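Notebook, larval development work
Thursday, May
Written in the afternoon, after the counting

Sites: Olari (ditch behind the school road), Jinia (rice margin), Tirkside (the shaded pond)

Field part first. We collected from Olari and Jinia in the morning with Hooman. Tirkside we could not reach by car, the track is soft after the rain, so it is left for next week. Please do not fill its row in the table with zero. It must stay blank. Zero means that we dipped and found nothing, and last spring this mistake was made and I needed a long evening to find it.

Olari: 2,763 larvae, all stages together, Anopheles and Culex not yet separated.
Jinia: 1,636 larvae, same remark.

I do not want to make a story from these two numbers yet. The water at Olari was standing very low and the larvae were crowded at the two ends of the ditch, so each dip takes more animals than it would take in a full ditch. At Jinia the water is wide and there is grass in it, and the dipper pushes the grass and the larvae go down before we lift it. Hooman thinks that the difference is mostly this. I think that part of it is temperature, because the Olari ditch has sun from early morning. The loggers will say, but the logger from Jinia was read out with the wrong clock and I must first correct the hours.

Note for the one who reads out the loggers: set the clock before you launch, and write the time from your own watch on the sheet also.

Rainfall. The bucket gauge at Olari had a spider web in the funnel. I cleaned it and marked the day as doubtful. The gauge at Jinia looked fine. If the project wants to say something about rain and larvae with a delay of some weeks, then the doubtful days have to be carried through to the end and not disappear in the weekly means. I will ask Nima Fallahi how he wants them coded.

Rearing room. The warm shelf is now stable, the cool shelf is not. It drifts up in the afternoon when the sun comes to the wall, and by evening it is near the middle shelf, so for these days we have in practice 2 treatments and not 3. I moved the cool pans to the lower place and hung a wet cloth, which is not a solution. Mohammadi promised to look at the compressor. Until then, the pupation dates from the cool shelf go in the notebook but not in the analysis file.

Feeding: same ground fish food, same small spoon, leveled. I saw a film on the surface in some warm pans. Too much food for this density, or it was given twice. Please put your initials on the sheet at the moment you feed, not later.

One thing I noticed and do not understand. In the warm pans the first pupae are early, as expected, but they look smaller to me. It is in the literature that warm water gives smaller adults, so perhaps I see it because I expect it. We should measure wings from all shelves with the labels hidden. Hooman will hide the labels and I will measure.

To do before the next collection:
- separate Olari and Jinia samples by genus
- correct the Jinia logger hours
- ask Nima about the doubtful days
- new cloth net for the emergence cages, the old one has a hole near the sleeve
- boots for Tirkside

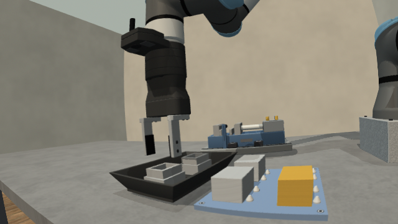
Picking the pupae out of the pans is still the slowest work of the week, and every day that we are late with it some adults come out in the wrong place. I would like to try another container for it. The white pans are good for seeing larvae but they are flat everywhere, and the pupae go away from the pipette to all corners. A tray formed like the black one, a shallow boat with sloped sides and a pointed left end, would perhaps let us bring them together at the point with a little light from the other side. A dark colour is bad for the photographs but may be good for keeping them quiet. I will make one test with a single batch from the warm shelf, and count how many stay behind in the tray after the first pass. If Hooman has a better shape in mind, he can draw it on the next page.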